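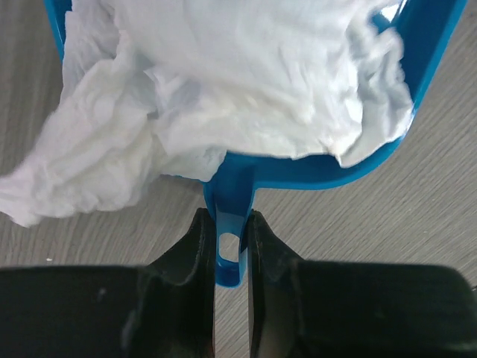 Unwrapping Week at the Alaveo Street House

Welcome to the August page of the house album! If you have been following along since the spring you already know that we moved the whole kitchen, the dining room and most of my grandmother's glass into storage while the floors were being done, and that I promised pictures as soon as everything started coming home again. Well, it has started. I meant to put up a tidy little gallery with a line or two under each heading, and as usual I have written more than that, so get yourself a cup of something and scroll as fast or as slowly as you like.

The blue tray and the tissue

White tissue, heaped up and spilling over the side of the blue tray, and if you have ever unpacked good glasses you will know how quickly it gets to that point. I love the color of that plastic. It is such a cheerful, bright blue, and the paper even picks up a little of it down in the creases. A tray with a short handle tab at the front is a very handy shape for a job like this, and I would recommend one to anybody with a cabinet to fill.

What we do with the paper

Tissue that is only crumpled gets smoothed out on the ironing board (cold iron, just the weight of it) and goes flat into a drawer for Christmas. Tissue that has torn into fringes goes into a paper sack in the hall and gets used for starting seedling pots or stuffing wet boots. My family thinks this is excessive. I come from people who kept the string, so I can't say I feel bad about it.

I counted the sheets that were worth saving on the first evening, since the movers had charged us by the bundle and I was curious, and the pile came to 237. The next evening gave us another 197, and then I stopped counting and went to bed.

The good glasses

These are the ones everybody asks about, with the thin stems and the little band of leaves cut around the bowl. They were wrapped one at a time, with a twist of paper pushed down inside each one and another sheet rolled around the stem. Unwrapping is slower than wrapping, at least it is for me. I hold the bowl and let the paper do the turning, and I don't pull on a loose end no matter how late it is getting.

We lost four in the move, all from the same carton. I was sad for an afternoon and then I remembered that we have never once sat down enough people to use the whole set.

The dinner plates

Stood on edge in the cartons, which is how the people at Firnomura told us to pack them, and I was very doubtful about it. I had always stacked plates flat. Every last one came home whole, so from now on I am a plates-on-edge person and I will be telling everyone at every party until they stop inviting me.

They have gone into the lower cupboard this time, where I can reach them without the step stool. It took us twenty years in this house to think of it.

The odd shelf

Every kitchen has one. Ours holds the gravy boat without a saucer, the saucer without a gravy boat (they do not match, we have tried), a jam dish in the shape of a strawberry and the egg cups from my aunt's tearoom. I had every intention of giving half of it away while it was in boxes. Then I unwrapped the strawberry dish and it was like running into someone I used to work with and always liked, and back on the shelf it went.

The Nimden cabinet

The tall cabinet came from the old Nimden furniture shop on the square, which closed in 2000, and I have been fond of it ever since we carried it up the front steps. The doors have always stuck in summer. While it was empty we finally took them off, planed the top edges a little and rubbed candle wax along the runners, and now they close with one finger – I keep going over and doing it when I walk past.

We lined the shelves too. I tried a printed paper first, with lemons on it, and it fought with everything I set on top. Plain cream won in the end. The lemons are lining the drawer with the batteries and tape, where they look wonderful.

Keeping the floor clear

A word about method, for those of you who wrote in to ask how we unpack so much breakable stuff without stepping on any of it. One carton is opened at a time, and it stays on the table. Paper goes straight into a tray or a sack and is never dropped, because a small lid wrapped in tissue looks exactly like a ball of tissue with no lid in it. I learned this with the sugar bowl many years ago and I still miss that lid.

Before any paper leaves the room, each piece gets a squeeze. It sounds fussy, and it adds a good few minutes to every carton, but this week the squeezing turned up a salt spoon, a glass stopper and the key to the clock. The key alone was worth it. The clock has been telling us it is ten past seven since April.

The new floor

I know some of you are only here for the floor! It came out a shade darker than the sample and I like it better for it. It is warm in the late afternoon, when the sun gets all the way to the pantry door, and it does creak in the same two spots as before, which pleased me more than I expected. We have felt pads under the chairs and a rule about shoes that lasted until the first visitor.

Still in boxes

The teapots, the cake stands and whatever is in the carton marked Salehi, which is the name of the grocer who gave us the box and no help at all as to what might be inside it. It is heavy and it doesn't rattle. My guess is cookbooks. I am hoping for the fish kettle.

I will add more to the album once the teapots are on their shelf, most likely on a Wednesday, when I have the house to myself and can spread out over both tables. If anybody nearby would like clean tissue for wrapping, please do leave me a note in the guest book. There is over a drawerful already and I am glad to share it, smoothed or crumpled, whichever you prefer.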